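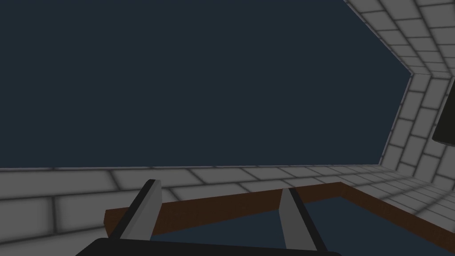
Hi Ulises,

September was a good month on the Jilik cell, so this one's going to be cheerful (mostly!). The big job was the gripper. You'll remember the simulated arm kept closing a hair off center, and I'd been blaming the controller for weeks. Wrong guess. The left finger's zero offset had been typed in with the sign flipped, and every reset loaded it right back. I fixed the config, locked the file, and then ran 200 open-and-close cycles overnight. 13 of them still drifted, all after a cold restart, so I'm not calling it done yet.

I also redid the wrist camera mount in the model. It now looks straight out past both fingers to the tray, with the wooden rim and the blue floor in view, and that makes lining things up so much easier. The brick walls stay as they are for now. Tenov asked for plain gray ones, but I'd rather not touch the background while I'm still chasing the drift.

Upkeep is pretty dull, which I like. The calibration script runs every morning at 7:30 and takes 75 seconds, and the log is up to 1,036 entries with no gaps.

Money: we're inside the Ulloa grant for this stage. The one extra I'd like is a second license for Nedach, so I can test restarts without kicking everyone else off the cell. Could you let me know on that before I start the tray swap?

Next up are the cold restarts, then the finger pads.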